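Tuesday, July, started just after lunch

Bin day! I've been putting this off while the Kvaran shelving went up, and now the shelving is up (mostly, see the end) so no more excuses. The big grey metal bin is on the wooden table and I've had the afternoon with it, a roll of rags, the dish soap and the good flashlight from Magnus's drawer. Magnus, it's back in your drawer.

First thing was the floor of the bin. It's brushed metal and it has had a life. Smudges all over, the cloudy kind that look like nothing from one side and like a weather map from the other, and a lot of fine scuffing underneath. I wanted to know which marks are dirt and which are wear before anyone goes ordering a liner from Ellville, so I did a test patch in the back left corner, a bit bigger than my hand. Warm water and dish soap, wipe, wipe again with clean water, dry rag. Some of the haze lifted. Not a dramatic change, but the rag came away grey, so there's something on there that isn't metal. Second patch beside it with isopropyl. Less grey on the rag, fewer streaks. I'd go soap first and alcohol after if we do the whole floor, and please use the cotton rags, the blue paper stuff sheds everywhere.

The scuffs are staying. I ran a fingernail across a bunch of them and couldn't feel most. The pale diagonal scratch in the upper middle I could feel, only just, a tiny catch going one way and nothing coming back. Eyvindur asked if we could polish it out. We could, I suppose, but then we'd have a shiny oval in the middle of a brushed floor and that would bother me far more than the scratch does. Leaving it. If it starts snagging bags I'll go over it lightly with a grey pad, along the grain, and write it up in here.

The holes. There are two small round ones near the front edge, one toward the left and one toward the right, and I've been telling people for months they were drain holes. Zahira thinks they're mounting holes from whatever the bin was bolted to in its previous life at Tesham, and having put a bolt through one I think she's probably right (4 mm slides in with a bit of wobble). Either way crumbs and little bits of wrapper get in there. I want to plug them from underneath with rubber bungs and keep the tops level with the floor or a hair under. Anything that stands proud will be a nuisance. Sanne has a tin of bungs somewhere, she says "somewhere" like it's a place.

Back wall next. The strip under the flared panel is the bright part and I have a grudge against it. Depending on the lights it goes nearly white, and along the bottom of it you get these jagged dark marks with thin streaks running up. I spent far too long with the flashlight trying to work out how much of that is on the wall and how much is the wall reflecting whatever's lying on the floor. My best guess is a mix. I wiped a section with the soap rag and looked again from the same stool and honestly could not tell you it was different. Parking this one. Things to try another day:

- lights off on the window side, look again
- a sheet of matte card standing against the strip, to see what's left
- ask Eilif what he used on the sink splashback, which is a similar finish and looks great

The flared panel itself is easy, matte grey, one wipe with a damp rag and no arguing. Same with the long front wall. I'd leave the sides for whoever has longer arms than me (Magnus again, sorry).

Then the bit I was looking forward to, wrappers. We keep saying "clear packaging is a pain to find against the metal" and I'd never sat down and just looked at it. So I sat on the low stool, then the high stool, then stood, with one crumpled clear package in the bin the whole time. Standing over it I saw the creases before I saw the package. The shiny folds could have been scuffs, the scuffs could have been folds, and when I looked away to write that down I had to hunt for it again. From the low stool it was easier, there's a bit of height to it and it shows up as a lump. The red block gave me no trouble from anywhere, obviously, you could find that one with a cold and no glasses.
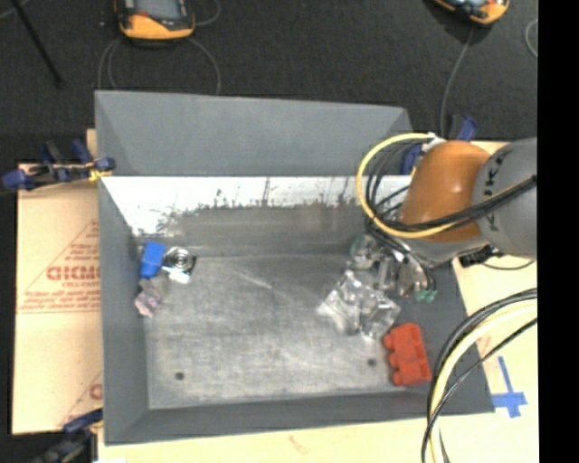 Bin floor with the clear package in, red block by the right-hand hole. Diagonal scratch is upper middle.

So my suggestion on a liner, for what it's worth: try a plain dark one before the white one everyone seems to want. I had a scrap of charcoal felt from the Alix drawers and laid it flat for a few minutes with a spare wrapper on it, and the highlights jumped right out. Felt's the wrong stuff for the real thing, it grabs every bit of fluff and the corners curl up, but the colour is worth a go. Thin rubber mat maybe? Eyvindur has an offcut from the tool trolley. Whatever we use has to lie flat right into the corners, and the walls slope, so measure at floor level and not across the top. I made that mistake on paper and caught it before cutting anything, for once.

Measurements so I don't have to do this again: table top is 1295 mm along the long side. Front edge of the table to the front of the bin, 241 mm at the left end and 3 mm less at the right, so it's sitting a touch skewed. I haven't straightened it. If you want it square please tell me before you shove it, I'd like to put tape on the table at the corners first. The wood marks easily and there's no felt under the bin at the moment. Add felt to the shopping.

Still open on the shelving: the Kvaran uprights are in, bottom shelf is in, top shelf is leaning on the wall behind the door waiting for clips. Sanne has the clips on order. Don't put boxes on the bottom one yet, it hasn't been levelled.

Rags are in the sink soaking. Soap bottle is nearly done. Zahira is going to have a look at the holes from below with a mirror tomorrow morning and I'll cut the bungs once she's given me a depth.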